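Tretum open day, Monday: notes from the gripper room

Got in at 9, badge queue already out the door. Skipped the welcome talk (sorry) and went straight upstairs to the simulation room, where you could sit down and drive an arm on screen with different grippers on it. That was the whole reason I made the trip. 232 miles each way, for the record.

How it works. You pick an arm, a gripper and a camera, then you get one job and a clock. Same wooden table every time. Two grippers on offer, the Nallus and the Ankrah. I tried both, same arm, same controller settings as far as I could tell.

Started with the wide view to get my bearings. Black arm, gripper down low near the wood, glass panels around the table. The lighting is rough on purpose, they told me, hard shadows everywhere so your vision code can't get lazy. Took me a minute to stop steering by the arm's shadow instead of the arm.

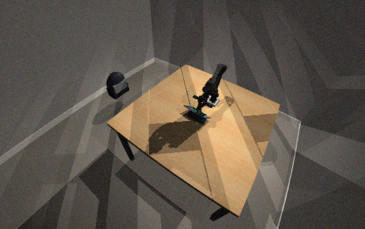
Wide view of the sim table, arm lowered. Check the stripes of light on the wood.

The Nallus first. Quick, light on the controls, stops where you tell it. But I kept overshooting on the way down and the room camera gives you very little sense of height. Three tries, one clean press. The Ankrah felt slower and I liked it more. Less twitchy at the end of a move, and that's where I need the help.

Then the fisheye. Different animal. Everything bends, and the fingers eat up most of the lower half of the picture. Job was a button panel, numbers in yellow, green buttons underneath. 3 and 4 were easy to read. 1 and 2 not so much, they sit on a darker patch and I had to lean in to the monitor.

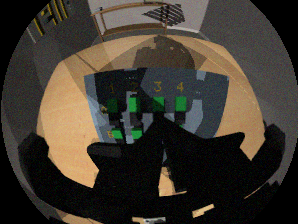

Fisheye view of the button panel, black gripper coming in at the bottom, button 3 dead ahead.

Good: you know right away which button you're lined up on. Bad: the gripper hides what's low on the panel, and straight lines are no use for judging distance. I'd want both views up side by side. Asked if that was possible, answer was "in the next build". Okay.

My best run was 52 seconds, fisheye, Ankrah. Board by the door had somebody at well under that so no bragging. Run number on my slip was 3831, they must of been at this for months.

Lunch was a wrap in the lobby. Downstairs Kendevden had a table with controllers you could hold but not plug in, bit of a waste. The one with the big thumb dial felt nice. No price list, no leaflet left by 1.

Would I go agian? Yes, but earlier, the seats upstairs fill up fast after ten and they only give you one slot. Parking is round the back, not where the map says. Still waiting on the email with the run logs, will add the numbers when it shows up.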